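Learning the accordion at my age, part four: the bellows

Many people wrote to me after my last post about the left hand. Thank you for this. I did not expect that so many of you also suffer with the bass buttons. Today I want to write about the bellows, and a little about the instrument itself, as Tania Mollah asked me in a comment which one I bought and if I am still satisfied.

I play a used Hellwig with 72 basses. It is dark red and it is older than my daughter. I bought it from Reinhold Eichhorn, who repairs accordions in Fulstead and sells a few each year. I paid 370 for it, with the case and the straps. The straps I have changed already, they were too short for me and the left one was hard like a piece of wood. Two reeds in the high register were out of tune when I bought it, and Reinhold corrected them without extra money. So yes, Tania, I am still satisfied. It is heavy, and after one hour I feel my back, but the low reeds have a sound which I could not find in the new small ones I tried in Darholm.

Now the bellows. In the first months I thought that the bellows is only for the air. You pull, you push, there is sound, finished. My teacher, Etenesh Degefa, let me think so for some weeks, and then one Tuesday she closed my music book and said we will play only one note for the whole lesson. It was the A. I had to begin it so softly that I could not say when it started, make it louder until the bellows was half open, and then bring it back to nothing. I could not do it. The note came always with a small bump at the start, like a car when you lift your foot too quickly from the clutch. 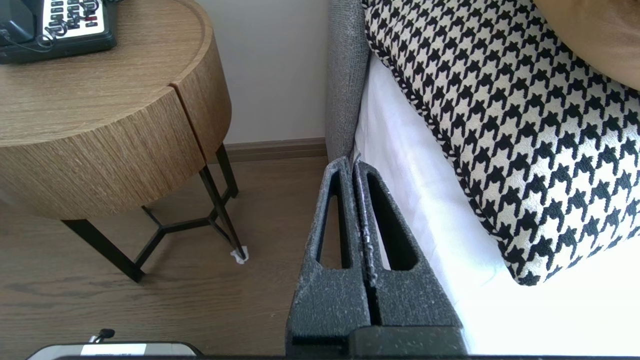 The bump has two causes, and it took me long to hear the difference. The first is that the finger presses the key before there is any pressure in the bellows. Then the reed waits, and then it speaks too suddenly. The second is the change of direction. When I go from pulling to pushing, my arm makes a little rest in the middle and I do not notice it. The listener notices it very well. My neighbor Jörg Schwerdtfeger, who is a friendly man and plays nothing, asked me if the piece has to have these hiccups.

What helped me is an exercise which Etenesh calls "the slow door". You play one chord and change the direction on every fourth beat, and you try to hear no change at all. I do it with the metronome at 82. It sounds easy and it is terrible. I do it for 15 minutes before I play any melody, in the evening after dinner, sitting on the kitchen chair because the sofa is too soft and I sink to the left. If the chair is too high it is also not good, then the instrument slides down on the thighs and the left arm has to carry it. 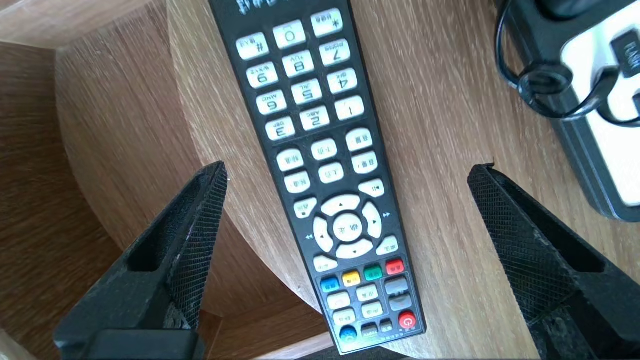
I also started to write small arrows in my music, one for pull and one for push. Before this I changed direction when the air was finished, so each time in another place, and of course often in the middle of a phrase. Dörte Weidemann, who plays second voice in our group in Punham, uses a green pencil for it. I use a normal pencil, and I have to erase a lot. In a slow waltz I now change every four bars, and in a fast one every eight, if I am not too loud on the bass side. The bass eats more air than I believed. If somebody has a good rule for this, please write it in the comments. I have found only advice for very advanced players, and they speak about bellows shake, and for this I am not ready at all.

One more thing, as it was asked two times. No, you should not open or close the bellows without pressing a key or the air button. I did this on the first day. It is bad for the folds and the corners, and Reinhold looked at me like a doctor looks at a smoker. Use the air button with the thumb, and close it slowly before you fasten the strap.

In November our group will play seven pieces at the library in Punham. I am in four of them. The difficult one is a tango where everybody stops and I have two bars alone, and these two bars begin, naturally, very softly and on a long A. I will write next time how we practice it, and also about the register switches, where I still press the wrong one when I am nervous.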